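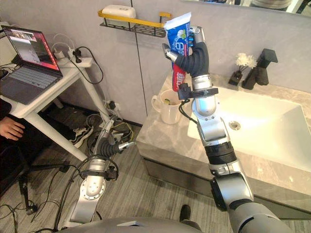 About us

By Kelly Peixoto
Sep 19, 2019
4 minute read

Otthorpe is a small testing house for robot hands, arms, cameras and the controllers that tie them together. People send us their equipment, or ask us which equipment they ought to buy, and we put it through the sort of jobs it will have to do once it leaves the workshop. We write down what happened and send the whole lot back with the notes, good and bad.

The firm was started by Ismael Lopes and Khang Kiều, who had both spent years choosing grippers out of catalogues and being disappointed by them. A catalogue will tell you how hard a hand can squeeze — it won't say much about how it copes with a tube of toothpaste, and toothpaste is a rather good test, as it happens! The tube is stiff at one end and soft at the other, and it changes shape as it empties. We have got through a great many of them, and Khang still buys them himself on the way in.

Most of our work these days is on household tasks, so we try things out among proper household fittings. Our washroom has a marble counter, a basin, a mirror and a mug, with the desk and laptop close by so that whoever is running the trial can keep an eye on things. We work with two arms at once wherever we can, even if only one of them has anything to hold, for the simple reason that arms get in each other's way and our customers would like to know about it before they've paid.

When we compare hands, every one of them gets the same 95 trials, spread over 7 household objects, and the same person scores the lot. At present that person is Reinaldo Tavares, who is patient and very hard to impress. Multi-fingered hands do beautifully on some objects and make heavy weather of others, and a plain two-jaw gripper will now and then beat something far dearer. We put that in the report too, even when the maker is a friend of ours.

Zachary MacPherson looks after cameras and controllers. He will happily talk to you about cable runs for as long as you can spare, and if you are thinking of moving a camera from the wrist to the head, please do ring him first (he means it, he likes the calls).

We take on work from makers, universities and care providers, and visitors are welcome if they let us know beforehand.

Recent items
Grodora and Vatmont hands compared on soft packaging
Where to put the second camera
Teixeira controller: our notes after a long trial
Open afternoon in December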